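Rapport d'avancement – Programme « Rangement partagé »
Destinataire : Fondation Grandden, service du suivi des subventions
Porteur : association Kravets
Rédaction : Rosário Bragança, coordination
Lundi 25 juillet

1. Rappel de l'objet

La subvention accordée à l'association Kravets porte sur l'aménagement de la grande salle du rez-de-chaussée et sur la mise au point d'une routine de rangement des textiles et des objets souples (coussins, peluches, tapis, tissus d'assise). La convention prévoit une phase d'équipement, une phase d'essai, puis la remise d'un guide à la fondation. Le présent rapport couvre les deux premières phases.

2. Équipement et consignes

Les bacs de rangement ont été commandés auprès de Prernent et livrés en deux fois. Le choix du plastique transparent, discuté lors de la réunion de lancement, a été maintenu : le contenu se vérifie sans ouvrir ni déplacer le bac. Les coussins de forme, dont l'œuf au plat et les étoiles, sont regroupés au sol avant d'être rangés. Les pièces de tissu sont traitées à part.
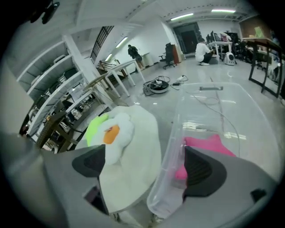
Vitalii Kravchuk a fait observer, à la lecture de la première version de ce rapport, que les bacs transparents perdent leur intérêt dès qu'on y mélange tissus et coussins, et qu'il préférerait un bac par famille d'objets, même à moitié rempli. Il demande également que la consigne soit affichée à hauteur d'enfant.

La coordination retient la première proposition. Elle sera appliquée dès la reprise de septembre, sans achat supplémentaire. L'affichage fera l'objet d'un essai distinct, le support actuel se décollant régulièrement.

3. Déroulement des séances

À la date de rédaction, 31 séances ont été tenues. L'inventaire des textiles, établi par Ostap Boiko, comporte 154 références, contre 200 prévues au dossier initial. L'écart s'explique par le retrait des pièces usées et par le report d'un don annoncé au printemps. Le sol lisse de la salle facilite le nettoyage, mais les petits tapis y glissent ; le tapis rond blanc à poils longs sert désormais de point de regroupement pour les coussins.
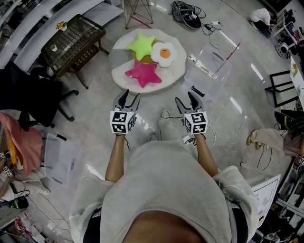
L'ordre retenu est le suivant : les coussins d'abord, les tissus ensuite, le tapis en dernier. Les participants le suivent sans difficulté à partir de la deuxième séance. Les retours restent moins bons pour le pliage des grandes pièces, qui demande deux personnes et un espace dégagé.

4. Budget et suites

À ce jour, 50 % de l'enveloppe a été engagée. Le poste « mobilier » est soldé ; le poste « impression du guide » n'est pas entamé, le devis de Fakex étant arrivé hors délai. Nous sollicitons l'accord de la fondation pour reporter cette dépense sur l'exercice suivant. Les pièces justificatives sont jointes en annexe B.

12 partages · 3 commentaires

Documents récents
Convention de subvention Grandden, version signée
Inventaire des textiles, annexe A
Compte rendu de la réunion de lancement
Guide de rangement, plan provisoire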